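Repair evenings return to Fakhoury hall in May

The computer repair evenings at the Fakhoury hall will start again in May, after a winter break. They take place every Thursday from 6 pm, and people from the neighbourhood can bring an old desktop computer and learn how to open it, clean it and change its parts.

Issa Atallah, who leads the evenings, said that there are 14 places at each session and that most of them for the first month are already taken. "People think that the machine is finished when it becomes slow," he said. "Very often it needs more memory, or the power supply is tired. These are parts which you can change with one screwdriver."

The group received 25 used office towers in the spring from Wondura, a local bookkeeping firm that moved to new premises. The computers will be used for practice, so that beginners do not need to risk their own. When they are complete and tested, they will go to families with school-age children.

Fouad Nimri will teach the first two sessions, which are about the processor and the motherboard. He asks everybody to remove the processor with patience and to put it in a holder at once, with the contacts protected. "On the table it gets lost or it gets scratched," he said. The power supply stays closed at all times - this is the one strict rule of the evenings.

The participation is free. The group has 1,000 pounds for spare parts this year and hopes to collect the same amount again before the autumn. Good memory modules and working graphics cards are also welcome. Names for the waiting list can be left at the desk of the hall in the afternoon.

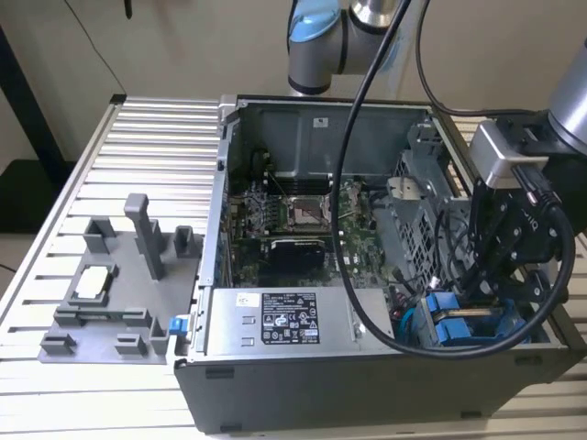
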